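Clollora Hanging Baffle Kit - set-up guide
Section 4: Planning your layout and hanging the first row

Right, you've unpacked everything, you've checked it against the list in section 2 and you've got a floor covered in felt. This is the section I get the most emails about, so I've written it out the way I'd do it myself with a mug of tea on the windowsill. Read it all the way through once before you go up a ladder, please!

What you'll need
17 baffles (the full kit)
Two Skoseck beam clamps for each baffle, plus the little bag of spares
The roll of steel hanging wire and the wire grippers
A tape measure, chalk or low-tack tape, and a soft pencil
A platform or tower tall enough that you aren't stretching
A second person

Caution: each baffle weighs 1,186 grams, and that feels like nothing in your hands. A whole row of them pulling on something that was only ever meant to hold up a bit of trunking is another matter. Hang from the building's structure only. If you don't know what's structure and what isn't, ask whoever looks after the building and get the answer in writing.

Laying out on the floor

1. Clear as much floor as you can and lay the baffles out where you'd like them to end up overhead. They're 196 cm long, so they look enormous down here and rather modest once they're up. Don't let that put you off.

2. Shuffle them about until you're happy. I like to crowd mine over the noisy end of the room and spread them out towards the quiet end (even spacing looks neater in photos, but I've never found it sounds any better).

3. Mark the two ends of each one on the floor with chalk or tape and write its number next to it. Then stack the baffles against a wall, felt side in, so they don't pick up dust.

Note: the Zurnico colour set has a darker face and a lighter face. Decide now which way they'll all look. I once turned round nearly a full set at ten at night and I don't recommend it.

Reading the ceiling

4. Stand in the middle of the room and look up for a good long while. Every ceiling has its own awkward bits, and you want to meet them before the clamps come out. Jot down:
 - which way the ribs run, if it's a metal one
 - where the beams are
 - every pipe and duct, including where each one drops down the wall
 - lights, sprinklers and detectors

5. Compare your notes with your chalk marks. Any baffle that would end up pressed against a pipe needs moving. I leave a gap of at least 6 cm all round pipework, and more if a pipe gets hot or somebody has to reach a valve.

The Bodin workshop is a good one to practise on. It has a high white ceiling in ribbed metal, with a broad white beam crossing it at an angle and several white pipes and ducts, and the right-hand side is where they get particularly busy - the ones there follow the wall and then bend downwards. White on white on white, so it's easy to miss a pipe when you're sketching. I'd draw the beam first and then work out to the wall.
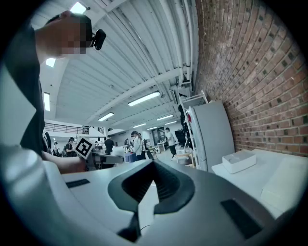
6. Draw your final plan on squared paper, with the beams in one colour and the services in another. Tape it to the tower where you can both see it.

Hanging the first row

7. Fit the two clamps for baffle number one and leave the bolts finger-tight. Never clamp to a pipe, a duct or the thin edge of a roofing sheet.

8. Thread the wires, lift the baffle between you and take up the slack a little at a time, one side and then the other.

9. Check the level from the floor, tighten the clamp bolts and give each wire a firm tug.

10. Carry on along the row. Once it's up, have a cuppa, then go on to section 5 for the remaining rows.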